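Percale or sateen for a hot bedroom?

saltmarsh_j
Our sheets gave out in September and I need two new sets for a queen bed. We sleep on the top floor and it stays warm up there until late. I've narrowed it down to the Salow percale and the Tornesano sateen. The Tornesano is 600 thread count and costs a good bit more. Is it worth it, or is the number just there to sell sheets?

plainweave
Get the percale. Thread count over 400 or so usually means they are counting the plies in each yarn, and a sheet like that sleeps hot. I've had the Salow set for 8 years. It was stiff for the first month and then it was fine.

dorrit1749
I disagree with that. I sleep warm too and I like sateen better. Percale feels like paper to me and it comes out of the dryer looking like a road map. The Tornesano drapes over you and doesn't rustle. You do have to wash it inside out or it pills at the foot end. 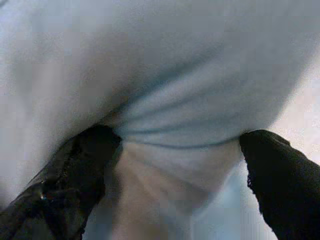 plainweave
Wrinkles are the one fair complaint about percale. Take it out while it is still slightly damp, pull the corners square and put it straight on the bed. Most of the creasing people blame on the weave comes from leaving the load sitting in the drum. Any sheet will crease if you leave it bunched up like the pale blue-white fabric in the picture, and sateen is no exception. I don't iron mine and never have.

hobnail
What about linen? I bought the Wilto linen set two summers ago and it beats both for heat. Rough at first, though, and the fitted sheet is shallow – it pops off our mattress at one corner.

saltmarsh_j
Linen is out of the budget, and our mattress is deep, so the Wilto wouldn't fit anyway. How deep are the pockets on the Salow?

plainweave
Deep enough for mine with a thin topper. Check the size on the package because they sell a standard and a deep version under almost the same name. I ordered the wrong one the first time and had to send it back.

dorrit1749
The Tornesano has elastic all the way around, not only at the corners. I'd count that in its favor. I still say buy one of each. Two sets of the same thing is a lot of money if you end up hating how it feels.

hobnail
Ham Linens in the outlet center lets you handle the open samples. Wash matters more than the shop feel, but you can at least tell crisp from slick.

plainweave
Shop samples are full of finish. They tell you very little.

saltmarsh_j
I'll go with one Salow in the deep size and one Tornesano, and keep whichever we like for the warm months. Does anybody use fabric softener on percale?

dorrit1749
No. It coats the cotton. Half the detergent and an extra rinse works better.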